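Search talks and notes Search Clear

The Chair Is Half the Desk: speaker notes
Boyang Peng, Drudora lunchtime talks, Jan 18, 2018

(Wait for people to sit. Let them settle before saying anything, then ask who changed something on their chair before they sat in it. Expect two hands.)

Hello everyone! I love chairs, I'm going to talk about chairs for 30 minutes, and I'd like you to fiddle with yours the whole way through. Please do, squeaks and all.

Start with the table. We buy a nice wooden table, we fall for the colour of the grain (guilty!), and then we roll any old chair up to it. But your elbows meet the tabletop at whatever height the seat gives you. If your shoulders creep up, the seat's too low. Try it now, forearms on the edge, let everything drop.

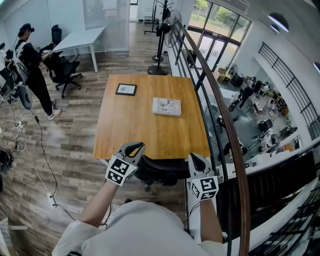 Next, the clutter question. I got this one at Grotia in June and it's a beauty: does it matter what's on the table? Yes, heaps. Whatever you reach for most belongs where your elbow can stay near your ribs. Picture frames and boxes can live further off. Same goes for the floor: a caster and a cable are natural enemies, so give the chair a clear patch to roll in.

(Pause. Water. Ask for the squeakiest chair in the room.)

Now my favourite bit, the back! Mesh is a lovely thing. It gives a little where you press, it lets air through, and on a warm afternoon your shirt will thank you. What it won't do is find your lower back by itself. Slide your hips right to the rear of the seat first, then sort out the backrest. People do it the other way round and wonder why they're perched.
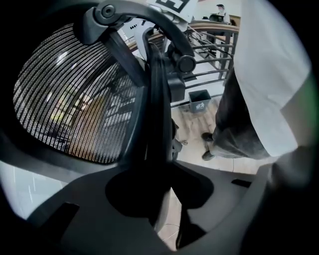

Knobs and levers: learn yours. Turn one, sit, wait five minutes, turn another. Never change two at once or you won't know which one helped. When we did the Lakimex fit-out there were 189 chairs, and I went round with a torch and got on my knees behind nearly every one. Best week of my year!

(If time: the Yao stool story. Skip if we started late.)

Last thing, swap chairs with your neighbour and set theirs up from scratch. Off you go.

Comments

meshfan_kel: Did the hips-first thing this arvo and my backrest was a good bit too high. Cheers Boyang!

Tova R: Did you get to the Yao stool story? I had to duck out early.

pdw: One knob at a time is great advice. I'd been cranking all of mine together for years.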